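Equipment planner, part-time, Akance gearbox shop

We need a person who can tell us whether to buy robots, and who will not be upset if the answer is no.

Three vendors have quoted us for picking and sorting small gears. All three say the thing pays for itself. None of the quotes includes spare fingers, floor changes, or the hours our own people will spend teaching it what a part looks like. Last time we bought on a promise like that we got the Jolis feeder, and it is still under a tarp.

The job is 30 hours a week for 4 months, starting in February. You would:

Build a cost sheet we can trust, with service contracts in it
Go through our list of 174 part numbers and mark which ones a gripper could handle all shift, and which ones only look good in a demo
Sit in on vendor calls and ask the dull questions
Write a plan for next year's budget, including a version where we buy nothing

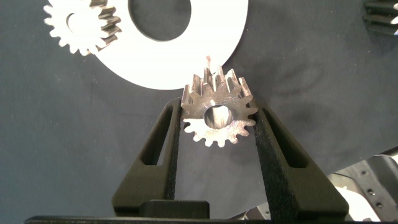 You should have bought shop equipment before and regretted at least one purchase. An engineering degree is fine but we won't ask for it. If you have sold automation for a living, tell us up front - it doesn't rule you out, but we'd want to know who for.

Pay is $700 a week. The work is on site at our Clultemum building, no remote days during vendor trials.

Send a resume and one page on a piece of equipment you talked somebody out of buying. Please skip the cover letter. Applications close on a Monday at noon, date on the careers page.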